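Boards > Walls & Paper > Patterns

New posts | Search | Members | Rules | Log in

Butterfly wallpaper - go big or calm it down?

mothwing_50
July 17, 2021
OK I am completely in love with this paper! Pale pink with huge butterflies and moths in magenta, orange and purple, and I want it on three walls of my sewing nook (the nook is tiny, which my sister says is the problem). Look what it does on three sides at once:
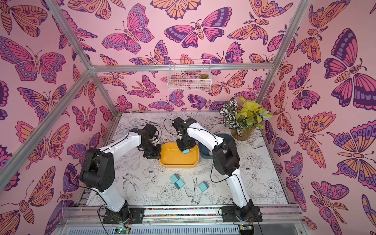 Butterflies on three sides, line-drawn roses and birds on the tabletop

I even love the little succulent in the white mesh basket. Talk me into it, please!

Prukano
Too much for me. One wall, then plain pink on the others. The butterflies are already loud, and with flowers and birds on the table as well my eyes never get a rest.

katydid428
Disagree! The drawings are just black lines on white, so the table stays quiet. I'd do all three walls in a heartbeat - those eyespots on the wings are gorgeous.

Prukano
Fine, but try living with it until September and report back.

mothwing_50
Ha, deal. Any tips on matching at the corners?

katydid428
They face every which way, so a small mismatch won't jump out. Buy 2 extra rolls anyway.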